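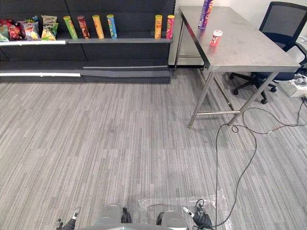 I'm stuck on the snack shelf and would love some opinions from people who do this for real. We run a little help-yourself snack corner on the second floor of a shared office building in Flulstead, and I finally talked everyone into a proper retail shelving unit, the dark gray kind with the slotted panels, secondhand from a store that was closing. It came to 284 dollars with delivery. Right now all the stock is up on the top ledge, bags crowded together at the left end and then the chip canisters in a row with a big gap before the last couple, and everything under that is bare panel. It looks like we're going out of business! The tall purple canister and the short red and white one ended up on the steel table next door because I couldn't decide where they belonged. So do I buy more shelves and fill it up, or get rid of the thing and go smaller?
snackledge, November 6, 2019

pegboard_pete
Don't get rid of it. Buy the shelves! Slotted uprights are the easy kind, you just need brackets with the right hook spacing. Take a bracket with you when you shop, or trace the slots on paper. I bought a whole box of brackets once that looked perfect online and not one of them would seat.

Also close up that gap. A gap in a row reads as "sold out" to people even if you never had anything there.

mintcondition
I'm going to disagree with pete a little. More shelves means more stock, and more stock means more stuff going stale if you've only got one floor of people eating it. How many regulars do you have? I did a corner like this for years and the back row always expired before anybody got to it. A short shelf that turns over every week beats a big full one.

snackledge
Hmm, fair. I'd call it one busy floor plus whoever wanders up the stairs. The cans move fine, the bags move faster, and the sweet stuff I tried in September just sat there until I gave it away. I order from Palacios and their minimum is 9 cases mixed, so it isn't like I can buy just a handful of things at a time. That's partly why I wanted the bigger unit in the first place (the boxes were living under my desk).

pegboard_pete
9 cases and you have one ledge?? Where is it all going?

snackledge
Still under my desk, haha. Some of it went into a filing cabinet.

ohiovending
Then pete's right and you need 2 more shelves minimum. Put the bags in the middle, where a hand naturally goes, and the cans on top because they stand up by themselves. Bags on a narrow ledge slide and slump over each other and people only ever see the front one. You can get clip-on fences for the front edge but I never liked them, they pop off when somebody is in a hurry.

mintcondition
Bags should hang. If it's a slotted back panel you might be able to get hooks for it, and you'd use way less stock to fill the same space. I know ohiovending is going to say hooks tear the bags.

ohiovending
Hooks tear the bags.

mintcondition
Only if you overload them or punch the hole yourself!

fernandfolder
Can I ask about the steel table? We have one kind of like that with the thin square legs and it's great, but it shows every single fingerprint. I wipe ours with a barely damp microfiber and then dry it going along the grain. If you go across the grain you just move the smudges around.

snackledge
Yes, ours is smudgy too, it's a brushed top and it shows everything. I'll try going along the grain, I've been doing circles like a fool. I like having it there though, because people set their coffee down while they pick something.

And since we're on surfaces, that's my other headache. There's dark glass in the same room and the striped carpet under everything, and between the two I can't work out what to clean first. Somebody suggested moving the cans over to a glass top because it would look fancier than gray shelving.

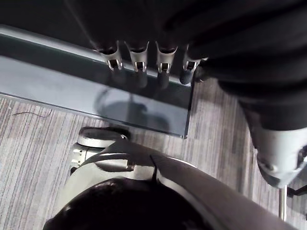

I'm leaning no on that one. Dark glass shows dust and prints even worse than the steel does, and salt crumbs would be all over it by lunch. The carpet is more forgiving, the stripes are gray and taupe and white so crumbs kind of vanish into them, but then you step on them and they're in there for good. I run the vacuum twice a week right now. Is that enough?

fernandfolder
I'd do every day in front of the snacks, even just a quick pass with a carpet sweeper. We have a Rultau one at work and it lives behind the door, takes a minute. Potato chips are greasy and the grease is what grabs the dirt later.

And agree on the glass, keep food off it. Cans would look nice for one day.

pegboard_pete
I had canisters on a glass counter for a while and it was fine? You put a mat down. Everybody acts like glass is some delicate thing.

fernandfolder
If you put a mat down then you're looking at a mat, pete.

ohiovending
Back to the shelf. Did you get the make off it? If it's a Trallen there's a tab on the back of the uprights with a number on it, and their brackets turn up used pretty often. I paid 5 dollars a pair last time.

snackledge
Checked, it is a Trallen! The tab was under a sticker. So I'm going to get brackets and 2 shelves, bags in the middle, cans on top all pushed together, and try a few hooks off to one side just to see who wins that argument. The two cans on the table can come home to the ledge.

mintcondition
Put the hooks on the left and don't overload them.

ohiovending
Buy tape for the bags.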